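Working notes and data card for the Birkik grasp-width set, version used in the November write-up. Code that trains on it lives in the `getora` repo; this one holds the episodes, the splits and the evaluation scripts.

# Birkik: wrist-view grasps of thin-walled containers

Birkik was collected to test one idea. A policy that sees only the wrist camera tends to close too far on cups and tubs with flexible walls. We wanted to know whether a small auxiliary head, trained to predict the final finger opening from the approach images, would fix that without a force sensor. The method is called Adwood in the code and in the paper draft.

## Contents

| Item | Value |
|---|---|
| Episodes attempted | 3,000 |
| Episodes kept | 2,577 |
| Object types | 17 |
| Held-out test episodes | 245 |
| Control | teleoperation, single arm |

The test episodes are part of the kept total, so don't add them on top. Episodes were dropped when the wrist stream stalled, when the operator aborted, or when the gripper log and the video could not be aligned.

## What an episode holds

- `wrist.mp4` – colour video from the wrist camera
- `state.npz` – joint positions, gripper opening and timestamps
- `meta.json` – object type, operator code, outcome label, free-text note

Outcome is one of `held`, `slipped`, `deformed` or `missed`. Labels were assigned by Ah-rin Cha after each session and checked by Byung-chul Ki against the video. Where they disagreed, the episode carries both labels and `meta.json` has `"contested": true`. The loader skips contested episodes by default; pass `--keep-contested` to get them back.

## Method in brief

The base policy is an ordinary behaviour cloning model. Adwood adds a two-layer head that regresses the settled gripper opening, and the head's output is used as a lower limit when the fingers close. The loss weight for the head is set in `configs/adwood.yaml`. We tried annealing it and saw no benefit, so it stays constant.

## Results

Adwood produced fewer `deformed` outcomes than the base policy on the held-out episodes we replayed on the arm. It also produced slightly more `slipped` ones, mostly with tapered objects gripped low on the body. Raising the lower limit makes this worse. We haven't found a setting that suits both straight and tapered walls, and the draft says so.

Per-object numbers are written out by:

```
python eval/replay.py --split test --by-object
```

## Known problems

- The room was not cleared for collection. Backgrounds include furniture, clothing and other equipment, and a model can pick up on them. Faces and heads, including those of mannequins, are masked.
- Lighting changes between sessions. The session ID is in the folder name if you want to split on it.
- Gripper opening is reported by the driver and drifts a little over a long session. Run `tools/rezero.py` before comparing absolute widths.
- Object type `ahn_03` was renamed part-way through. Old name: `ahn_cup_b`.

## Wrist view

Finger pads are visible at the lower sides of the image whenever an object is held, and the Adwood head appears to lean on them heavily. Masking the pads at test time roughly cancels the gain over the base policy.
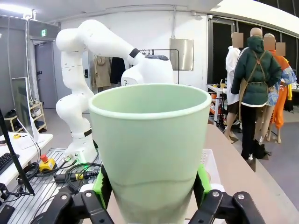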